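Home | Ballparks | Columns | Mailbag | About

Open day at Pivdale: peanuts, a very old scoreboard and one lost argument

9 March 2023, by Amber Wragg 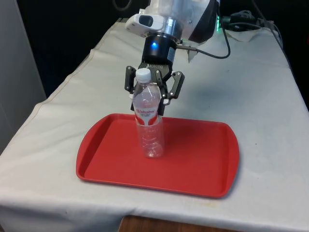
A water bottle, held over the red tray.

I have been promising for two seasons to get myself out to Pivdale, home of the Fairclough Herons, and every time I had it planned something came up (a wedding, a dead alternator, another wedding). So when the Herons put their preseason open day on the calendar I told everyone I know that I was unavailable, packed a sandwich and drove the 167 miles. I'm a grown woman who will drive 167 miles to look at a ballpark with no game in it. My sister has stopped asking.

The place is smaller than it sounds on the radio! You come in through the gate behind third base, down a ramp that smells of fresh paint and old mustard, and then there's the grass, and I don't care how many parks I've been to, I still stop walking at that point and somebody always bumps into me. It was a man with a stroller this time. He was very nice about it.

They were running tours in groups and I got put in the one led by Wiebke Steinbach, who works in the front office and grew up in a soccer house. She only came over to baseball in college, when her roommate had the games on all summer, and I think that makes her a better guide than most of us lifers would be. She remembers what it was like not to know what a fielder's choice was. When a boy near the front asked why the outfield wall is higher in left, she didn't give him the ten-minute physics lecture I was about to give him. "There's a street back there," she said, "and people park on it."

We did the dugouts first. Home side has a new bench and a rubber floor, visitors' side has the old bench, and no, I don't believe the story that the budget ran out. You can sit on both. I sat on both. The view from the visitors' end is bad, with a post right where you'd want to see the runner at first, and I'd love to hear from anyone who's played there about whether you really do have to lean out to pick up the coach.

Then the clubhouse, which they'd tidied up for company, and the batting cage underneath the stands. If you're of a certain age you'll remember when minor league cages were a net, a bucket and a prayer. Pivdale's has two full lanes and decent light, and there was a rack of Votel bats along the wall that we were allowed to pick up. I am a maple person. I have written about being a maple person on this site more than is good for me. But the Votel birch I picked up had a lovely balance to it, handle a touch thick, and I stood there waggling it like I was due up fifth until the group had moved on and I had to trot to catch them.

The part I'd really come for was the scoreboard. It's still run by hand, out in right center, and they take you inside in small batches, up a steep set of steps that my knees had opinions about. The number plates hang on nails, painted metal, most of them chipped at the corners. There's a slot you look through to see the plate, and in October, after the last home game, the crew sign the inside wall. Some of the names are so faded you have to get right up close. A few have scores next to them, and one just says WE WAS ROBBED, with no date. I'd like to shake that person's hand.

Here's where I lost my argument. I've always told people that the longest home run at Pivdale was the one that cleared the scoreboard in the old Divirthorpe series, back when those two clubs couldn't stand each other. I had it from my uncle, who had it from a guy at work. Wiebke had the club's own figure, 465 feet, and it went to straightaway center, against a different team altogether. It was hit by a backup catcher who had 11 homers in his whole time there. I said something about measuring tape being unreliable in those days and she just smiled at me. Uncle Pete, if you're reading, call me.

Food: the concession stands on the first base side were open with a short menu. I ate my sandwich in the parking lot before I went in, so naturally I then had a hot dog as well, and it was good, a proper snap to it and onions cooked long enough to go sweet. The peanuts were warm. Coffee was weak. Bring cash, the card reader at the far stand was sulking.

A couple of practical things for anyone thinking of going. Park on the river side, even though the signs send you to the other lot, or you'll be in line to get out for ages. The scoreboard steps have no elevator alternative, and I'd have liked to see that mentioned on the website beforehand. Section 46 has the best shade in the afternoon, according to the couple next to me who've had seats there forever and were there, as far as I could tell, just to visit them.

Do I think the Herons will be any good this year? Well. The bullpen is young and the shortstop everybody liked has moved up a level, and last season they couldn't hit a lefty to save their lives. I'd still take them over Divirthorpe. I bought a cap on the way out, the green one, and I'm going back for the second home series if the alternator lets me.

Recent posts
- Mailbag: should the mascot be allowed on the field in extra innings?
- Maple or ash, part four
- Spring rosters: who's staying put
- What I keep in my scorebook bag
- A rainout in Divirthorpe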